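25 February 2024

Up before six to get the early train out to Vitside. Cold, no wind. I had the printed invitation in my coat but the woman at the gate only wanted my name. Haruto Noguchi was already in the lobby with a paper cup of tea and we were both handed visitor badges from Jarora, the company that rents the ground floor. There were 14 of us on the list and 11 came.

Akihiko Nagano gave the welcome. He kept it short. Ternier has paid for the assembly work for the past year and wants to see switches put together by two arms on a table with no special fixtures. After that we went through to the lab in two groups. Mine went first. 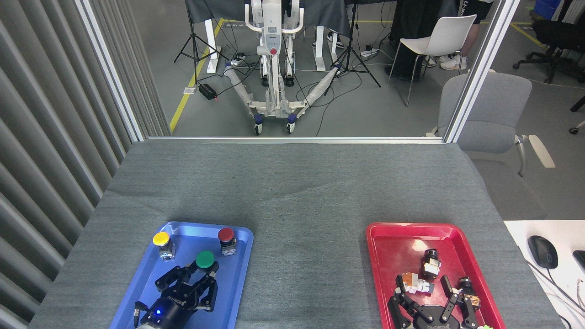
I had come mainly to see how they handle small parts, as we have the same trouble at our place with the relay line. Kai Petersen ran the station and answered questions while the arms were on. The push buttons with their caps, yellow, red and green, go in the blue tray, and the bodies without caps are in the red one. The table has gray felt over it. Haruto asked about the felt and Kai said they tried a bare top first and did not like how parts slid. I wrote that down. Our bench is bare steel.

I asked what a part costs them in time, and he said they don't quote a figure yet. They have logged 400 runs since October and he would like twice that before he says anything. Fair enough. Somebody from Amano wanted to know if it could do a different switch tomorrow morning. Kai said no, not tomorrow.

Coffee at the back, and a table of handouts. I took the visitor bulletin, which had a page on the station we had just seen. I have pasted it in here. 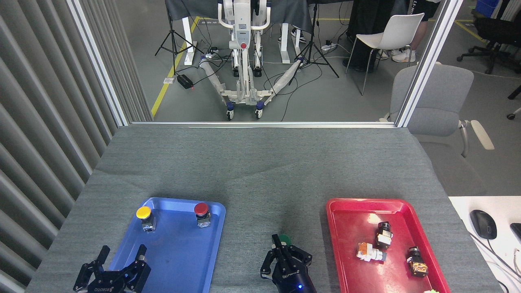 Open Lab Bulletin, No. 5, p. 11

The article is by Sota Nomura and is mostly about grip. He says a round cap is harder than it looks, and the picture they printed with it has the green one held in the closed fingers of the middle gripper, with the yellow and red still in the blue tray. He also writes about the lighting in the room, which I skipped. One paragraph on training new operators was useful and I will copy it for Chiharu Fukuda, who could not come because of her knee.

Second session after lunch (rice, fish, a very sweet orange). Questions were better this time. I asked about worn parts and got a straight answer, that they throw them out. Haruto asked about noise. We were given a sheet with one more picture from the station and I am putting it on the facing page. 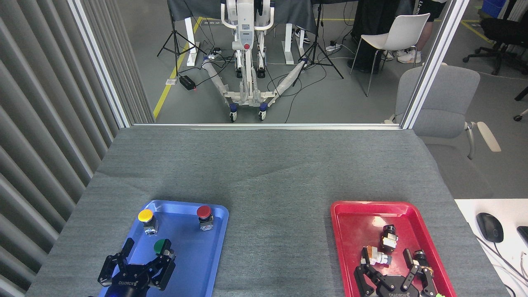 Switch station, Vitside. Blue tray left, red tray right.

Left at four. Haruto drove me to the station. Need to call Chiharu tomorrow and ask our shop about felt. Also return the badge, I still have it on my coat.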